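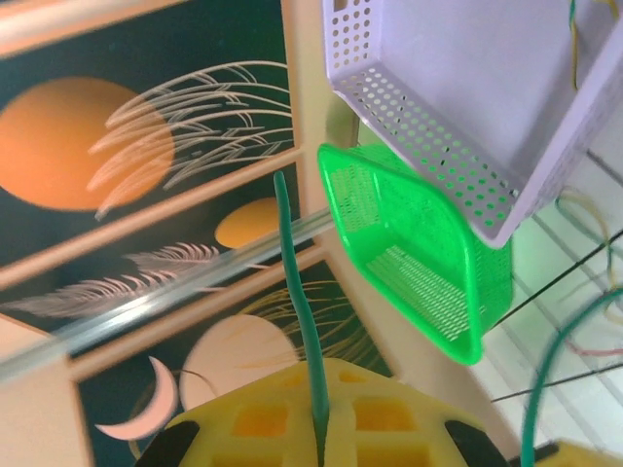

Omcombe's print fair is coming back, and it's got the old corn hall again

I popped down to the corn hall in Omcombe yesterday to pick up my stall form and came away with rather more news than I'd gone in for. The print fair is on! It's been two years since the last one (the roof, then the floor, then the roof again) and I'd more or less given up hope of seeing it this side of Christmas. But it's booked for April, doors open at ten, and the hall has a proper new floor that doesn't bounce when you walk past the plan chests.

There'll be 22 stalls this time, which is a few more than we squeezed in before. Most of them are the people you'd expect — the linocut lot from up the hill, the two letterpress tables by the stage, the second-hand book stall that always has one decent box of old maps under the table if you ask nicely. Gravura are coming too, with their etchings and that small press they let children turn the handle of. My niece talked about that handle for a month.

New this year is a table from Zokamside, the paper shop out past the station. They're bringing offcuts, sold by weight, and I've been told to get there early. I'll be there very early. I have a drawer at home that doesn't shut because of the last time somebody sold me paper by weight, and I have learnt nothing from it.

The bit I'm most pleased about is the back room, which is going to be given over to Győri prints. A collector in the town has been buying them for years and is lending a good part of the lot, mostly posters and small woodcuts, plus a few folk patterns done as big bold sheets. I've only seen a handful so far but the colours are lovely and I could have stood there all afternoon. None of those are for sale, before you ask, though there will be postcards.

Entry is £6 on the door and under-twelves get in free. The money goes towards the heating, and anybody who sat through the last winter fair in two coats will understand. Last time we had some 2000 people through over the weekend, and the queue for tea went right down the steps and round by the bike racks, so they're putting a second urn in the side passage. There's talk of cheese scones as well. I asked who was baking and got a very vague answer, so I may end up doing them myself.

A word about parking. The field behind the hall is too soft at that time of year and it won't be open, whatever the old leaflet says. There are spaces by the station and it's a ten-minute walk down, a bit longer back up if you've bought anything framed. The bus stops right outside.

If you'd like a stall there are still a couple left, but they're the narrow ones near the door, and you'll want a jumper. Forms are in the box in the porch and need to be back by the end of the month. Mine's filled in, apart from the bit where you have to say how many tables you want. I'm trying to be sensible and put one.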